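I work in regulatory affairs for a small drug maker. People ask me what a variation is, so this is a thread on changing a medicine after it has been approved. Mostly from the point of view of the person who has to file the paperwork.

When a product gets its license, the license covers everything in the file. The site, the batch size, the test methods, the supplier of the active ingredient, the wording on the leaflet. Change any of it and you may have to tell the agency.

How you tell them depends on the risk. Small changes can often be made first and reported later. Bigger ones need approval before you ship anything. The names for these groups differ from region to region, which is where a lot of the work comes from.

My example is a tablet we call Drallow. It is an old product and sells steadily. We wanted to move the coating step from the Wurkside plant to the Mollus plant. Same recipe, same model of coating pan, same supplier for the film coat.

It sounds minor. A new site for a step like that means batch data, stability data, a comparison of dissolution profiles, proof that the new site is properly licensed, and updates to several sections of Module 3.

We started with stability. Our plan had 6 months of data on the Mollus batches at the time of filing, and a commitment to carry on to the end of shelf life. Check early whether your market will accept that. One of ours wanted 12.

If you file before the data is ready and hope to send it during review, ask the agency first. Some will take it. Some will stop the clock, and some will just refuse the file.

Next thing is the cover letter. Please write a proper one. Say what is changing, what is not changing, and where in the file the reviewer can find each piece. One page is enough. I have had questions come back that were answered on page 40 of a report, and that was my fault for not pointing to it.

The present/proposed table matters too. Left column has the current approved text, word for word. Right column has the new text. Don't tidy up the left column. If there is a typo in the approved text, the typo goes in the left column and you correct it on the right and list it as an editorial change.

We found two of those in Drallow. Both had been in the file since the first approval. 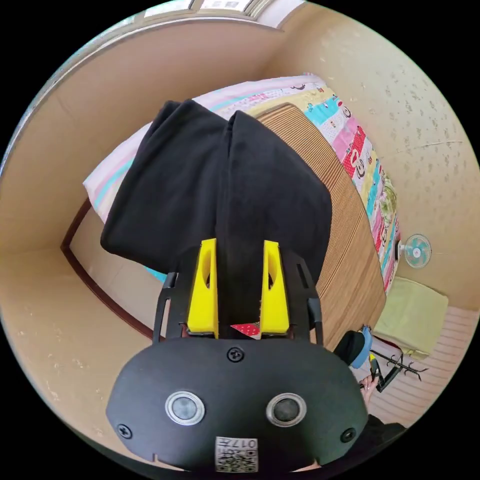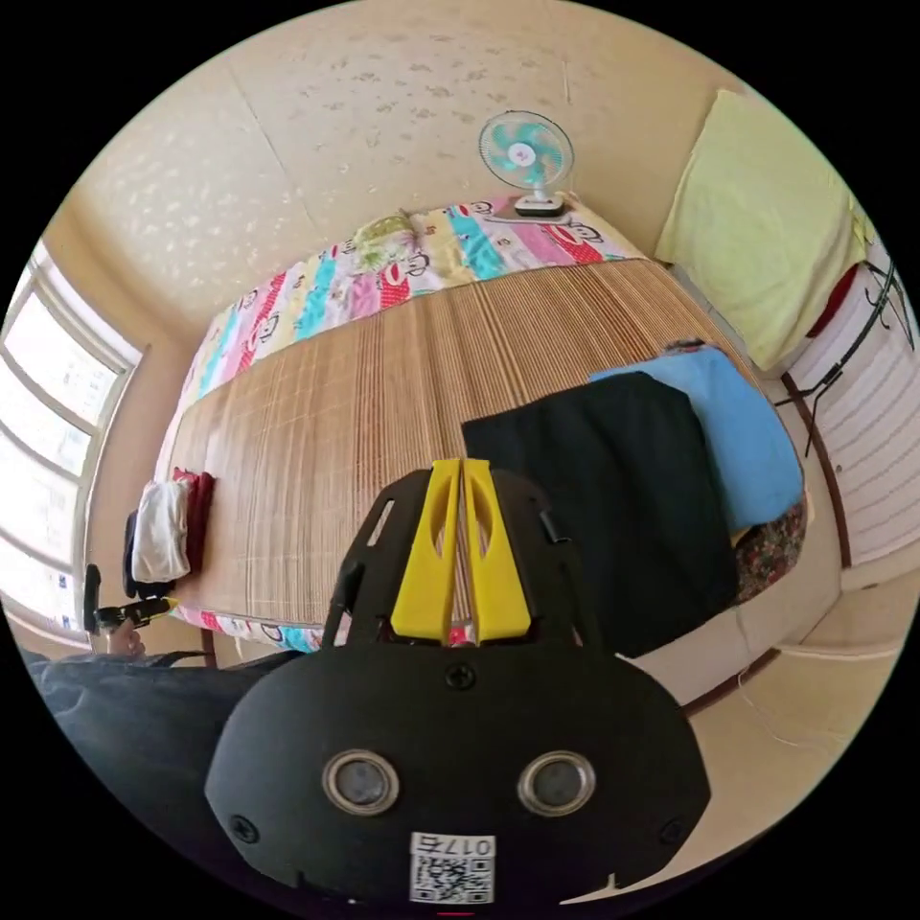
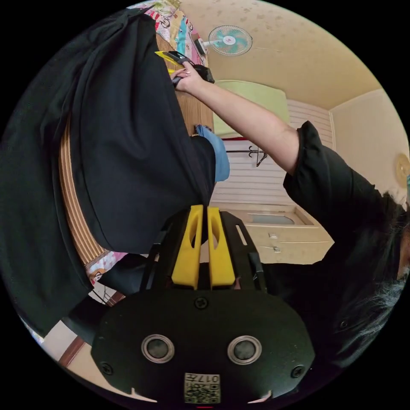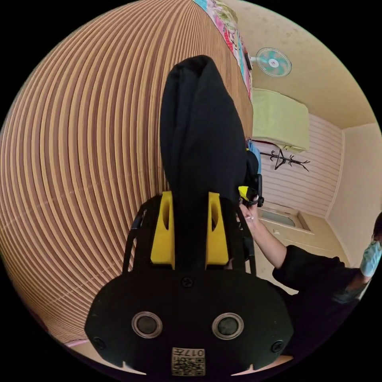

Back to grouping. If several changes depend on each other, many agencies let you send them as one package. We grouped the site move with a small change to an in-process test. That saved a fee and kept the two from being approved months apart.

The downside is that the whole package moves at the speed of its slowest part. A hard question on the test method will hold up the site. I would still group them again for this product.

Supply planning needs to be in the room from the start. Approvals don't land on the same day in every country. We had to keep coated stock from both plants and track which market could take which. Maluleke, the contractor who does our packing, set up separate item codes for this and it worked fine.

Build up stock from the old site before you close the line. Ours was meant to cover the gap until December and it was tight by the end.

Keep one tracker for all the countries. Date sent, date accepted, questions received, answers due, approval, date the change was put in place. Ours is a plain spreadsheet. The last column is the one people forget to fill in, and it is the one inspectors ask to see.

Someone asked whether a change in a supplier's name counts if the address stays the same. In most places yes, it is a minor notification. You usually need a letter from the supplier and the updated pages.

I'll do a separate thread on leaflet changes. Those follow a different route and the translations take up most of the time.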